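**Screws on the balcony door handle keep coming loose. Glue or no glue?**

Hello everybody. I rent a flat in Tarnlow and the balcony door has a handle from Basteo. Two screws hold the plate, and after 8 or 9 days both are loose again. I tighten them, it is good for one week, then the handle is moving in my hand. The door itself closes well. I don't want to damage it because it belongs to the landlord. Should I put glue in the holes, or is there a cleaner way?

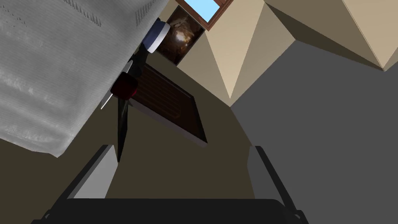

Ehab Ghoneim

I forgot to write: the door is wood, painted many times, and the screws are 20 mm long. When I take them out there is a little bit of dust on the thread. I asked in the Sornent shop and the man wanted to sell me a whole new handle.

**2 answers**

**dorrit_k**, 27th July

The dust means the wood in the hole is worn out. I had the same with a kitchen cupboard. Please try this:

1. Take off the handle and the plate.
2. Dip wooden toothpicks in white wood glue and push them in the hole until it is full.
3. Cut them flat and wait one night.
4. Put the screw back by hand, slowly. Do not use a power tool.

Do not put glue on the screw itself, otherwise the next person has a big problem. If you have space inside the door, you can also use a screw which is a bit longer, but first measure how thick the door is. Mine was done in October and it still holds.

**Żak**

just buy longer screws

> **Ehab Ghoneim:** Thank you dorrit_k, I will do it with the toothpicks. Is it a problem if some old paint is in the hole?

> **dorrit_k:** Scrape out what is easy to reach. The rest can stay.

Viewed 1,194 times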